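Mellitz opens exchange places in Koyama, but few students apply

May 16, 2022

The university in Mellitz has offered 45 places for a semester at its partner school in Koyama, beginning this September. When the first deadline passed, only 2 students had sent a complete application. The deadline is now extended by three weeks, and the international office has promised to answer every question by e-mail within one working day.

The agreement with Koyama was signed before the pandemic and has never been used in full. Under it, students from Mellitz pay their normal tuition at home and nothing to the host. They receive credit for all courses they pass, if the courses were approved before departure. Teaching is in English for business, geography and engineering. In other subjects a good level of Japanese is necessary.

In the same application round, 234 students asked for a place in an English-speaking country. Most of them will not get one, as the number of these places is much smaller. The office wrote to all of them and suggested Koyama as a second choice. So far the letter has had little effect.

The office made a short survey to learn the reasons. It received 100 answers. The cost of the flight was named most often, followed by worry about the language and the different calendar. The autumn semester in Koyama finishes in February, and the examinations in Mellitz are already in January. A student who goes abroad must therefore take these examinations later, and not every department allows this.

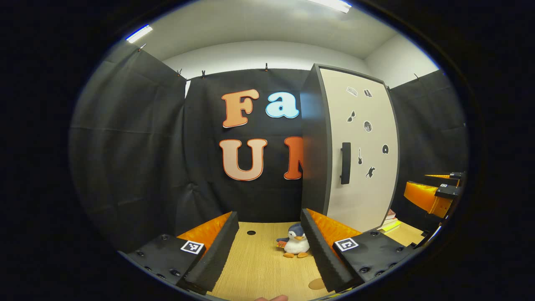 According to Genji Sugiyama, the calendar is the real obstacle, and a travel grant will not remove it. Students are not afraid of Asia, he told a meeting at the university last week, but they are afraid of losing a year. He asked the departments to put in writing, before summer, which examinations can be moved and to what date. He would also like the language course to start earlier. At present it begins in July, when many students have a job or are away.

The departments have given different answers. Geography has agreed to hold its January examinations again in March. Engineering will decide for each student separately. Business wants to wait until the final number of applicants is known, and this has caused some irritation in the student council, which says that nobody can apply under such conditions.

A travel grant will be available all the same. It is paid by the Grinditmont foundation and covers roughly half of a return ticket. Students who already receive support from another fund can apply too, but they must declare it in the form.

Two other universities in the region, among them Stotelau, are following the matter with interest. Stotelau has its own plan for an agreement with Koyama and will make a decision after the first group has left.

Applications are accepted online only. A letter of motivation of one page, a list of grades and the signature of the department are required. The information evening for parents and students will be repeated, and the date will be published on the web page of the international office.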